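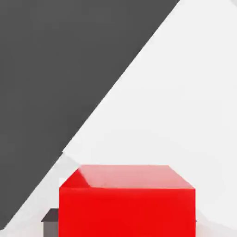
Transferring a household water account after a death in the family

Dulside Community Help, Utilities and Billing
Posted by Kerubo Kariuki, November 2018

I am writing on behalf of my mother, who has lived at the same address in the Juška district for many years. The water account has always been in my late father's name. He passed away in June. Since then the bills have continued to arrive addressed to him, and my mother has paid each one on time from her own checking account.

Last week she received a letter stating that the account "may be subject to closure and reassignment" and that a deposit of $400 would be required to open a new account at the property. The letter does not give a deadline. When she telephoned the billing office, she was told that only the account holder could discuss the matter.

I would be grateful for guidance on the following. Is my mother required to open a new account, or may the existing one be transferred to her? Is the deposit mandatory for a surviving spouse? Which documents should she bring if she visits the office in person? She does not use a computer and would prefer to settle everything in one visit.

The house is old (the deed gives 1890 as the year of construction) and the meter is in the cellar, in case that has any bearing on the answer.

Visach

Please accept my condolences to you and your mother.

A transfer between spouses is handled separately from a new account. The form she needs is the Change of Responsible Party form, number 1003, available at the front counter of the billing office. It is two pages long. The second page must be signed in the presence of a clerk, and for that reason it should not be signed at home beforehand.

She should bring the following:

A certified copy of the death certificate. The clerk will scan it and hand it back. Photocopies made at home are usually refused.

Her own photo identification, showing the current address. If her license shows an older address, a bank statement or property tax bill will be accepted alongside it.

The most recent water bill, paid or unpaid. The account number is printed in the upper right corner.

Proof that she owns or occupies the property. A copy of the deed is best. If your father was the only person named on the deed and the estate is still open, she may bring the letter from the probate court in its place.

With regard to the deposit, the letter your mother received is a standard notice sent whenever the name on an account no longer matches the records held by the county. It is written for landlords and new buyers. The deposit is waived for a surviving spouse if the account has no late payments in the past 11 months. From what you describe, that should apply here. She should ask the clerk to write "deposit waived" on her copy of the form before she leaves the counter, as the waiver is sometimes left out when the form is entered into the system and a charge then appears on the next bill.

The age of the house and the location of the meter have no effect on the transfer. A final reading is not taken between spouses, so there is no need to arrange for anyone to visit the cellar.

If you wish to speak for your mother by telephone in the future, ask for an Authorized Contact card at the same visit. She must sign it, but you do not need to be present.

Irkolico

We had the same letter when my grandfather died. My aunt just kept paying in his name and nothing was ever shut off. I would not worry about it.

Visach

I must respectfully advise against the course suggested in the previous reply. Service may well continue for some time, but the account holder is the only person who can report a leak adjustment, dispute a reading or request a payment plan. Should a pipe fail during the winter, Mrs. Kariuki would have no standing to ask for a reduced bill. The transfer takes very little time and there is no fee for it.

I would also recommend that she check the sewer charge while at the counter. In the Juška district it is billed on the same statement but kept under a separate customer record, and the name must be changed on both. One form covers the two records, provided that both boxes are marked at the top of the first page.

Kerubo Kariuki

Thank you, Visach. This is very clear. The deed is in both names, so I will have her bring that. I did not know about the sewer record and will make certain both boxes are marked.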